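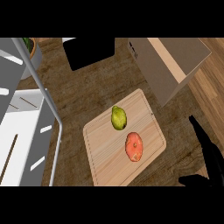

Tetis is a hobby robotics project consisting of a small robot arm and a matching simulator, developed in a shared workshop at Rusudgate by Benedito Tavares and Érica Barros. The arm is intended for light kitchen jobs such as moving fruit, putting away dishes and clearing a counter. Most of the work on its control software is done in simulation before a program is tried on the physical arm.

Background

Tavares began the project at home, using motors salvaged from a discarded plotter. The first arm had three joints and could not lift a full mug. After he joined the Rusudgate workshop, Barros redesigned the shoulder and moved the heaviest motor down into the base, which reduced sag when the arm was extended. The second version was running by June and is the one still in use.

Hardware

The arm is built from aluminium tube and printed brackets. It has a reach of 859 millimetres, measured from the centre of the base to the fingertips, and ends in a black gripper with two fingers. The finger pads are replaceable. Earlier pads were cut from bicycle inner tube, which marked soft fruit, and were later replaced with moulded silicone.

Power comes from a bench supply mounted under the work surface. An emergency stop is wired into the motor supply and does not depend on the software.

Simulator

The simulator, called Illach, was written mainly by Barros. Its kitchen has a dark brown wooden countertop, a dish rack, a potted plant and a cardboard box closed with packing tape. A pale cutting board holds a green pear and a larger orange-red fruit. The surface textures are deliberately uneven, as plain grey surfaces had produced programs that failed under ordinary room lighting.

Objects can be moved and rotated between runs. The cutting board may be set at an angle to the counter, and the fruit may be placed on its side. Each layout is stored with a number so that a failed attempt can be repeated. The library held 1555 layouts as of 25 August 2023.

Grasping

Round fruit and pears are handled by separate routines. For round fruit the fingers close across the widest part. A pear is gripped nearer the base, where the sides are closer to parallel, and the wrist is turned to follow the long axis of the fruit. Early versions used one routine for both and often pushed pears off the board.

Contact between the fingers and the fruit remains the least accurate part of the simulator. Friction values are entered by hand from tests on the bench, and they need to be changed whenever the pads are replaced.

Related work

Dantas, a separate program by Tavares, converts recorded joint positions into a format the arm's controller can read. It was first written for a drawing machine and has been kept apart from Illach so that either can be updated alone.

Share 3
Comments 2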